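Diary > 2021 > November

Saturday, November 13, 2021

Woke up at six for no reason and lay there listening to the radiator knock. I gave up on sleep and went down to start the dough, which was a good call because the kitchen was freezing and the oven fixed that in no time. Aitana Requena (my neighbor two doors down, for anyone who's new) had given me her starter in a jam jar on Thursday and I've been feeding it like a newborn. It smells like green apples and gym socks. I love it!

So the plan was two loaves, one for us and one to take to choir. The first one came out flat as a hubcap. I think I let it go too long on the counter while I was on the phone with my sister, who wanted to talk about December and who is sleeping where, and whether the kids can share the sofa bed, and whether Mom will put up with the stairs. We settled nothing. The second loaf was much better, with a big crackly ear on it, and I stood there at the counter and ate the heel with butter and salt while it was way too hot. Burned the roof of my mouth. Would do it again.

Choir was at 10. We are doing the Maldonado piece for the winter concert and it is HARD. The altos have this long stretch where we sit on one note while everybody else gets to go for a stroll, and then with no warning at all we jump up a sixth and have to come in soft. Soft! At the top of my range, at that hour, with a burned mouth. Nicanor Huerta had us do it over and over, and he has this way of closing his eyes when we go flat that is worse than being yelled at. Near the end we finally got it, one time, and he opened his eyes and said "well, there it is" and sent us off to drink coffee. The bread went fast. I didn't tell them about the other loaf.

There was a long discussion over the cups about what to wear. Last year was all black and my husband said we looked like a very sad catering company. The sopranos want burgundy scarves. I don't mind burgundy but I want to know who is buying 13 matching scarves, and it had better not be me, because I did the folders. We're supposed to vote by text. I bet we end up in black.

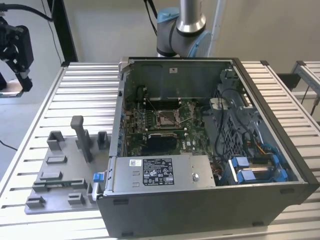

After lunch I drove out to Samar to look at the yarn sale, telling myself the whole way that I was only going to look. Ha. I came home with enough gray-blue wool for a cardigan and a cone of rust colored cotton that I have no use for in this world. The lady at the register said the wool blooms when you wash it, so you have to knit it a little looser than looks right. I wrote that on my hand so I wouldn't forget, and then washed my hands, of course, but I think putting it in here counts. Size up one needle! It was $100 for the lot and I'm not going to think about that until the card bill comes.

I cast on as soon as I got back, and got through the ribbing twice, the first time having twisted the join, which I have been doing since I was 15 and will be doing at 90. The cat sat on the pattern. I'm calling this one the Prulska cardigan because that's what the pattern is called and I can't come up with anything better, though my husband keeps saying it like it's a sneeze.

It rained from four on, the sideways kind. I'd meant to get the last of the leaves up and cut back the hydrangeas (or do you leave those until spring? I look this up every single year and every year I've forgotten) so that's tomorrow's job, if it dries out. The gutter over the back door is dripping again too. I put a bucket under it and the drip is in a very steady tempo, slower than Nicanor would like.

Dinner was lentil soup and what was left of the good bread, and the flat loaf got sliced thin and turned into toasts with garlic rubbed on them, and you know what, they were great. He had seconds. Then we watched half a movie about a lighthouse and both fell asleep before finding out who was up there.

It's almost eleven now and I'm writing this in bed with cold feet. I need to call Mom back in the morning about the stairs, feed the jar, and practice that jump, quietly, in the car with the windows up.

Write to me: use the contact form | © Notes from the Back Kitchen | Back to top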